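Home | About | Services | Task Library | Careers | Contact

About Unier

Unier records demonstrations of manual tasks for teams that train robot control policies. An operator performs the task through a robot, by remote control or by moving the arm by hand, and we deliver the resulting trajectories with synchronized joint states, camera streams and task labels. The company was founded by Ghada Qaisi and Duarte Cunha, who had both spent several years writing motion scripts for packing lines and wanted a faster way to specify a task.

What we do

Work is divided between two groups. The Kilis group handles physical arms. Its operators use hand guiding for contact tasks such as insertion and wiping, where the person needs to feel the load, and leader-follower control for everything else. The Briem group works in simulation. Operators wear a headset and tracked gloves, and their wrist and finger poses are retargeted to a two-armed robot model at a fixed control rate.

Most of the Briem catalog is kitchen and tabletop work: picking up a food item, placing it on a tray, moving a container, clearing a counter. These tasks are short, but they exercise grasp selection, finger closure and release height, and a demonstration can be repeated from many starting layouts without resetting a room.

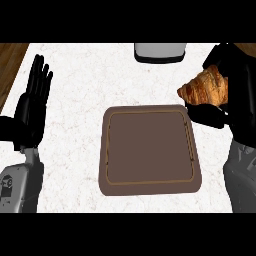

Each task has a written specification before any recording begins. It states the start condition, the success condition, which hand may be used, and what the idle hand should do. The last item was added after early customers reported that policies were copying small, purposeless movements from the unused arm. Operators now bring the idle hand to a rest pose and hold it there until the episode closes.

Episodes are kept at their original timing. We do not smooth trajectories by default, although a filtered copy can be supplied. Failed attempts are labeled and stored separately, and customers may request them for training success classifiers.

Operators and review

We employ 16 operators. New operators complete a qualification set in simulation and are then assigned to Kilis or Briem. Every episode is replayed by a second operator, who accepts it, rejects it or returns it with a note. The reviewer checks for dropped frames, interpenetration between fingers and object, and releases made too far above the target surface.

The current task library holds 1,289 specifications. A standard order is 1,200 accepted episodes of a single task; the largest we take without a pilot phase is 4,000.

Formats and tools

Recordings are delivered through Tornau, our replay and export tool. Tornau opens an episode at any timestep, plots commanded against measured joint positions, and writes to the common training formats. A command-line version is included with each order. Camera intrinsics and the robot description file are supplied in the same archive.

Page last revised May 29, 2022.

Related
Writing a success condition
Hand guiding or leader-follower: choosing an input method
Tornau release notes, December
Operator qualification set: overview
Requesting failed episodes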